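Sivard Table Hockey for phones and tablets

Price: free to download, full game unlock sold once
Players: 1 to 4
Made by: Plutatia
Our rating: wait for the next update

Plutatia calls Sivard "the most realistic air hockey game on mobile." We've heard that one before. Most games in this corner of the store are a puck, two paddles and a lot of ads, so we put in 17 hours before agreeing to list it.

The puck does move well. It loses speed off the rails the way you'd expect, and a hard bank shot can be learned and repeated. The store page says the physics were tuned over 200 test matches. Maybe so, but the puck still gets stuck in the corners, and when it does you sit there until the game decides to reset it. That took long enough to cost us two timed rounds.

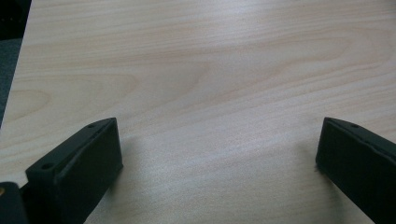
Pale wood grain with a slight sheen.

You get 156 "unique" tables. We'd use a different word. A good two thirds are the same rink with a new color and a new crowd noise, and the ones that really change how you play (the narrow rink, the one with bumpers) don't open up until late in the career. If you only want a quick game on the couch, you may never see them.

Local multiplayer is the best reason to buy. Two people on one tablet works fine, and four over home wifi works too, as long as everyone is on the same version. Online is another story. We tried it in March, mostly in the evening, and were matched against bots with people's names more than once. Plutatia doesn't say so anywhere on the page - we think it should.

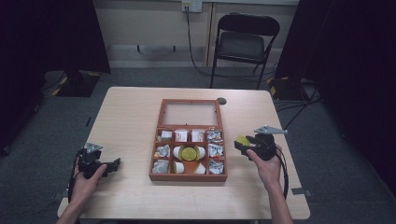

Career mode has you climb from the Lyimo Cup to the Venent Open. The Lyimo rounds are too easy and the Venent final is too hard, with very little in between. The computer player at the top level returns shots no person could reach, and calling that setting "Pro" doesn't make it fair.

What you get with the unlock:
No ads
All career rounds
Local play for up to 4
Left-handed controls

What you don't get:
Paddle skins, sold separately
Cloud saves, "coming soon" when we first looked and still coming soon

Needs a fairly recent device. On our older phone it stuttered whenever the crowd cheered, and turning off the crowd fixed it.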